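収納扉まわりでヒューマノイドを使うときの安全確認
リヴデール(Livdale)生活技術室 暮らしと作業の手引き
更新日 2018-01-10

当室では、書類棚や戸棚への物の出し入れをヒューマノイドに任せる場合の注意点をまとめています。今回は、Besent棟で報告された「扉の開閉中に腕が止まらなかった」という不具合を取り上げます。けが人はありませんでしたが、扉の丁番が一か所曲がり、交換となりました。

不具合の概要
書類を持ったまま扉を開けようとした際、指先が扉の縁にかかった状態で腕の引き動作が続きました。本来は負荷が設定値を超えた時点で停止するはずですが、記録を確認したところ、停止の指令が出たのは動作開始から989ミリ秒後でした。当室の基準では遅すぎる値です。原因は、前日の調整時に負荷の上限値が作業用に戻されていなかったことにありました。

作業前の確認
1.負荷の上限値を画面で読み上げ、作業票に書き写してください。前回の票から写すことは認めません。
2.扉は人の手で一度いっぱいまで開き、丁番のがたつきと異音を確かめます。
3.床に出ているケーブルは、ロボットの足が動く範囲から外してください。
4.非常停止ボタンは、付き添う人が手に持ちます。机や棚の上に置いたままの運転は禁止します。

腕を高く上げる動作では、上体の重心が移り、足元の余裕が小さくなります。持ち上げた物が棚の天板や側板に当たると、その反力で姿勢が崩れることもあります。最初の一回は必ず低速で行い、物が板から離れていることを横から見て確かめてください。

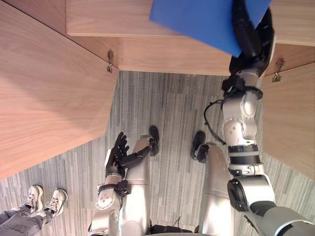
右腕を上げた姿勢。両足の先は棚の側を向いている。

付き添う人の立ち位置
付き添う人は、腕が届く範囲の外に立つことを原則とします。調整などでやむを得ず近づくときは、先に腕を下ろして動作を止め、声をかけ合ってから入ります。足の甲を覆う靴を履き、裾の長い衣類は折り返してください。ロボットの足と棚の間には、短い時間であっても自分の足を入れてはなりません。

扉と丁番の扱い
両開きの戸棚では、左右の扉を同時に動かさず、片方が開ききってからもう一方に移ります。扉の縁を押すときは指を伸ばしきらず、丁番から遠い位置に当てます。丁番に近い位置で押すと、わずかな動きにも大きな力が必要になり、負荷の検出が働く前に金具を傷めるおそれがあります。

Besent棟の戸棚では、この日までの開閉回数が2,941回に達していました。当室では2,000回を丁番点検の目安としていますので、本来は一度点検を済ませておくべき時期でした。曲がりの直接の原因は上限値の戻し忘れですが、点検の遅れも同じ報告書に記載しています。
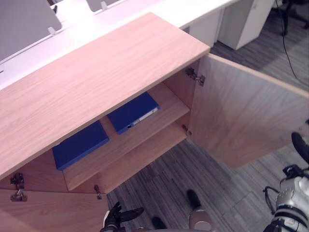 Linnea Lindqvistからは、開閉回数だけを目安にすると、少ない回数でも強い力がかかった扉が点検から漏れるのではないか、との意見が寄せられました。停止が働いた日は回数にかかわらず丁番を見る、という決まりを加えてはどうか、とのことです。当室でもこの意見を採り入れ、2月の改訂から作業票に「停止後の丁番確認」の欄を設けます。改訂までの間は、備考欄に手書きで記入してください。

途中で止まったとき
扉に指がかかったまま停止した場合、慌てて電源を切ると、機種によっては腕の保持力が失われ、扉や持っている物に重みが一気にかかります。次の順で対応してください。

・周囲の人を腕の届く範囲の外へ下げる。
・持っている物が落ちそうかどうかを見る。落ちても手で受けない。
・保持状態のまま、低速で指を開く指令を出す。
・指が開かないときは操作を繰り返さず、Bélanger整備窓口に連絡する。
・腕が扉から離れたことを確かめてから、電源を切る。

指の間に手を差し入れて外すことは、電源を切った後でも行わないでください。関節に残った力で急に戻ることがあります。

手先の点検
作業の後は、電源を切り、手先のねじ、留め具、ケーブルの順に点検します。ねじに緩みがあれば、その場で増し締めをせずに記録し、整備担当の確認を受けます。指の表面に木くずや紙の粉が付いている場合は、乾いた柔らかい布で拭き取ってください。溶剤の使用は、滑り止めの材質によって劣化を招くため認めていません。 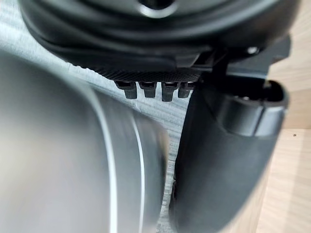 拭き取りの後は、手先をゆっくり一往復させ、引っかかりや音の変化を調べます。手首に近い部分は物の陰になりやすいため、向きを変えて二方向から見てください。外した部品や工具は、開始時に作業票へ書いた品名と照らし合わせて片付けます。戸棚の中に置き忘れた工具は、次の運転で腕に当たる障害物になります。

記録の残し方
停止や接触があったときは、けがや破損がなくても報告の対象です。作業票には、負荷の上限値、停止した姿勢、扉の開き具合、付き添う人の位置を記入してください。今回の報告では、扉の縁から棚の側板までの開きが178ミリと記されており、腕の軌道を再現するうえで役立ちました。

同じ戸棚の運転再開は、丁番の交換と上限値の確認が済み、Rirbridge管理係が作業票に署名した後とします。別の棟で同型の戸棚を使用している場合も、次の運転までに丁番を点検し、結果を管理係へ提出してください。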